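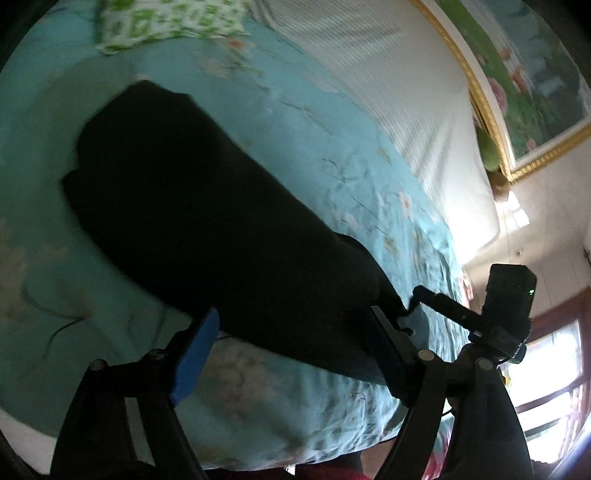

Wie bekommt ihr Fusseln von schwarzen Sachen runter, ohne dass der Stoff leidet? Ich frage, weil ich seit dem Umzug nach Prostwood in einer Wohnung mit sehr hellem Teppich wohne und gefühlt alles, was ich besitze, dunkel ist. Kaum liegt so ein schwarzes, weiches Teil zusammengelegt auf meiner Tagesdecke (die türkise mit den Blüten), überlege ich schon, ob ich gleich wieder mit der Kleberolle drübermuss. Die Rollen kosten auf Dauer ja auch Geld, und den Müll finde ich nervig. Meine Schwester schwört auf einen Schuss Essig im letzten Spülgang, meine Mutter sagt, das macht die Gummis in der Maschine kaputt. Was stimmt denn nun? Und bitte kein Trockner, dafür ist bei mir kein Platz!

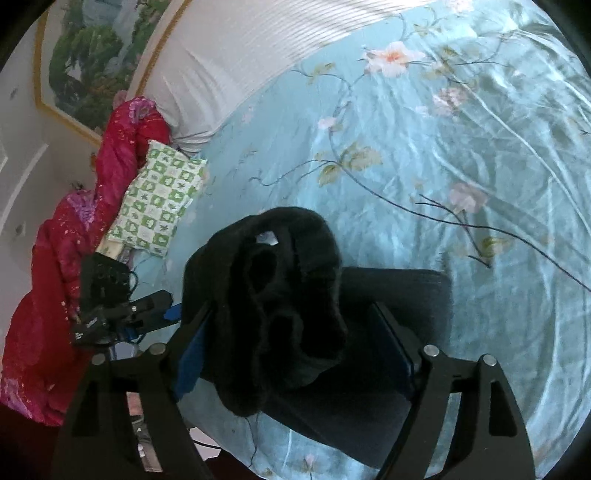

Schwarz und flauschig, mit kleinem weißem Etikett

Danke schon mal — Ghizlane Hamdy

Souad Kabbaj
Hallo Ghizlane, erst mal auf links drehen, und zwar alles Dunkle, immer. Dann getrennt von Handtüchern waschen, die sind bei mir die schlimmsten Fusselschleudern überhaupt. Die Trommel nicht vollstopfen, sonst bleibt der ganze Kram im Stoff hängen. Und wann hast du zuletzt das Flusensieb sauber gemacht? Bei mir war das nach zwei Jahren so zu, dass ich mich richtig geschämt habe. Essig nehme ich nicht mehr, wegen der Dichtungen, da hat deine Mutter schon recht. Für zwischendurch reicht mir ein feuchter Gummihandschuh: anziehen, immer in eine Richtung streichen, fertig. Bei flauschigen Sachen aber ganz sachte, sonst liegt der Flor hinterher platt.

Yasmine Ragab
kauf dir was graues ;-)

Chantelle Chauke
Der Handschuh geht super, das kann ich bestätigen! Ich habe außerdem eine Kleiderbürste von Treveo, die liegt im Flur neben den Schlüsseln, damit ich sie auch benutze. Was ich nicht machen würde: mit so einem elektrischen Fusselrasierer an langflorige Sachen gehen. Damit habe ich mir im März einen Schal ruiniert, der hatte danach eine kahle Stelle. Und schau mal ins Etikett, bei manchen Mützen und Handschuhen steht Handwäsche drin, die würde ich dann auch wirklich nur im Waschbecken durchdrücken und liegend auf einem weißen — nein, lieber auf einem dunklen Handtuch trocknen lassen.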